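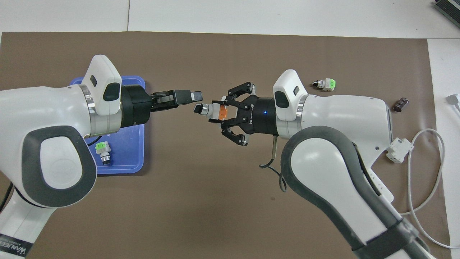
Do you need to keep every spare connector that passes through your hands? Keep the ones you can name and match to something you still use, and let the rest go.

I say this as somebody who has read way too many posts about "the perfect small parts bench." I have doubts about most of them. Long thread, sorry.

First claim I don't buy: that color coding sorts your connectors for you. An orange body and a green body look very organized side by side. Then you find out the maker changed colors between batches and you've mated nothing with nothing.

I keep to one dull habit. Look at the mating end, ignore the shell. Threaded or not, how many pins, which way the key faces. Dagmar Malý taught me that years ago and I have yet to see an app beat it.

Second claim: the brown mat. People swear by a mat because "parts don't roll." Round parts roll. They roll a bit slower. What a mat does do is save the white tabletop, and I'll give it that much.

The tray I'll defend. A plain blue plastic one with raised edges, nothing fancy. Utberg wants me to pay for a set of 9 with snap lids. I have two trays and no lids and the world keeps turning.

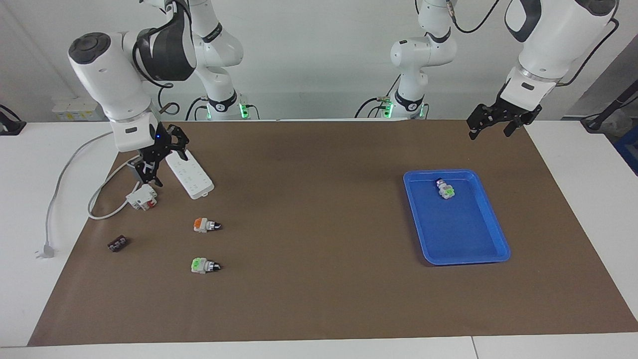 Power strip, its cord, and the tray, all on the brown mat.

Power strips, then. Every tidy-desk account tells you to hide them under the table. Great, now you're on your knees every time something needs plugging in. I want the sockets where I can see them.

The cord is the part I can't solve. Gray cord, white plug, and it always wants to loop across the side you work on. Velcro ties? Tried them. They hold the loop — they don't make it any shorter.

Yes, Solomiia Hutsuliak, I know, "buy a shorter cord." I looked at the Rerwood one. Nice cord. Still waiting for anybody to explain why it costs more than the strip.

Screw terminal blocks: please stop tossing them in the same bin as the push-fit ones. Pui-shan Shek and I went through a drawer like that in July and it ate the whole afternoon.

And if a guide says you'll "never lose a part again," ask who wrote it and what they sell. The Chien guide says it twice on page one.

Replies open until 9. Tell me I'm wrong about the mat if you want, but bring a round part with you.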